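Wuvano Room Rehearsal
Product page - Tevetti Workplace Automation

Wuvano is the planning side of our clearing and tidying system. You build the rooms your staff work in, put the everyday clutter where it tends to end up, and rehearse the robot's rounds on screen before it rolls onto your floor. We love this part of the job, and the people who do the clearing now usually get hooked on it too!

The starter library comes with 40 furnished rooms and 200 loose items. Break rooms, guest apartments, shared kitchens, hallways with storage down one side - pick one that's close and move things until it looks like yours.
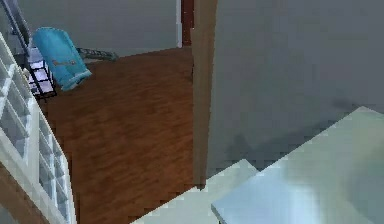
Doorways deserve your time early on. So do changes of flooring, low things left by a wall, and any spot where two work surfaces meet at different heights. The people who walk the route every day know all of these by heart, and their notes go straight into the plan as route comments. No programming needed. You drag a marker, type what you know, and save.

What changes for the team

At our pilot site in Rarthorpe, the housekeeping crew used to split the evening between clearing tables and resetting rooms. They now start by checking the robot's list, and they take over whatever it has flagged. Glassware stays with people if you want it to. So do knives. Each item has a hand-off setting (robot, person, ask first) and the crew lead can change it in the middle of a shift.

The crew asked for a bigger pause button and a quieter alert, and both are in the current release. They also asked to see the next three stops instead of only the next one - a great idea, and it's coming in April.

Table clearing

Mixed tables are where rehearsal gets fun. Tall bottles, flat items and long handles all need their own approach, and you can shift things between runs to see how the plan copes.

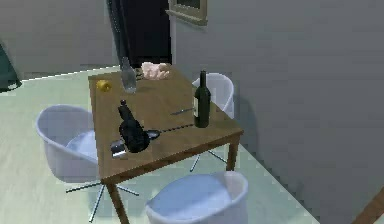

Table clearing rehearsal: bottles, a knife and other loose items on a wooden table with white chairs.

In the box

Planning software for Windows and Linux
Room and item library
81-page setup guide, with a short version for shift staff
30 days of setup help by phone

Works with the Yensuk mobile base, standard and narrow. Older bases need the adapter kit, sold separately.

Page updated Tue 24 March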